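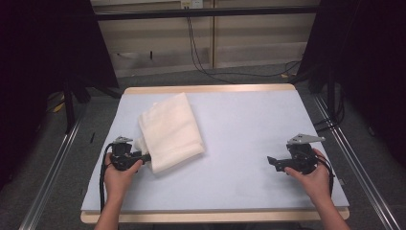 *White cloth, folded, on the work board.*

**Wanted: people who eat lunch at their desks and are willing to admit it**

Kuvholm Kitchen is looking for 28 adults to cook from our meal-prep plan for 6 weeks and tell us where it falls apart. We suspect week 2. Soup is involved.

The plan covers weekday lunches only. You cook on Sunday, pack everything into containers, and eat what you packed, including on Thursday, when your coworkers are ordering tacos. Dinner is your own business.

## What you'd do

- Cook from our recipes once a week (set aside an afternoon and most of your counter)
- Keep a short food diary -- a line per lunch is plenty, and "ate it in the car, resentfully" counts as a line
- Come to two tasting evenings at our Kusdale kitchen, on Vemeo Street

## Who we're after

You can chop an onion without supervision. You own a working refrigerator with at least one shelf that isn't condiments. You don't need to be on a diet, and we won't weigh you. Sadly, we can't take anyone with a nut or sesame allergy this time, as the dressings lean hard on both.

Couples may apply, but each of you has to keep a separate diary. We've read the joint ones.

## What you get

Groceries for the full run, a set of lidded containers, and a $2000 drawing at the end for everyone who turns in a complete diary. One winner, no installments.

We start in October. To apply, pick up a form at the Kusdale kitchen and describe the last lunch you made yourself. Crackers over the sink will not be held against you.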